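Work with us > Open calls > Demonstration operators

News Projects People Open calls Contact

August 29, 2021
Posted by Eyerusalem Dinsa

Wanted: patient people to fold laundry very slowly

Brastivov is looking for participants for Komavum, our project on teaching robot arms to handle cloth. You will steer an arm by hand controls while it picks up, flattens, folds and stacks garments, and the system will record everything you do, including the sighing. Those recordings become the examples that our learning software, Stunik, tries to imitate. At present it folds a pillowcase the way a toddler wraps a birthday present, so the bar for being a good influence is low.

We need 14 participants for sessions starting in November. No background in robotics is wanted or, frankly, trusted. People who know how the arm works tend to be kind to it. We would like people who know how a shirt works.

Each participant does six sessions of two hours, with a break in the middle and a kettle within reach. You will be asked to do the same small jobs many times over: take hold of a hem, lift a sleeve, turn a T-shirt the right way up, let go. Letting go is harder than it sounds. Mihret Yimer runs the training hour before your first session and will not be shocked by anything you do to a tea towel.
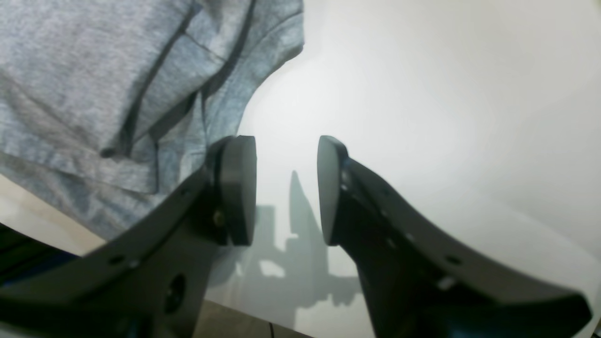 Do botched attempts count?
They are kept and labelled as failures, and you are paid for them at the same rate. Stunik needs to see a dropped sleeve and what a person does next, so please carry on and try to rescue it. We only discard a recording if the software crashes or someone leans on the stop button.

Our target for this round is 300 usable demonstrations per garment type. The pilot gave us 235 for T-shirts and 31 for fitted sheets, and we would rather not discuss the fitted sheets.

You should be over 18, able to sit at a desk for two hours, and comfortable using both hands at once. Left-handers are especially welcome, as the pilot had one and he moved away. Glasses are fine. Long dangling scarves are not. The wrist camera points at the work and does not record your face or your voice, though the people at the next desk may remember what you said.

Sessions take place in the Fikre building, second floor, weekday mornings and afternoons. The lift works on most of them. Pay is by the hour, travel is refunded on production of a ticket, and biscuits are supplied until they run out.

To apply, write a few lines to Tsehay Berhe at the project office saying when you are free and what you most dislike ironing. A CV is not needed. Questions about access or the consent form go to Hagos Moges, who wrote the form and is willing to explain page four.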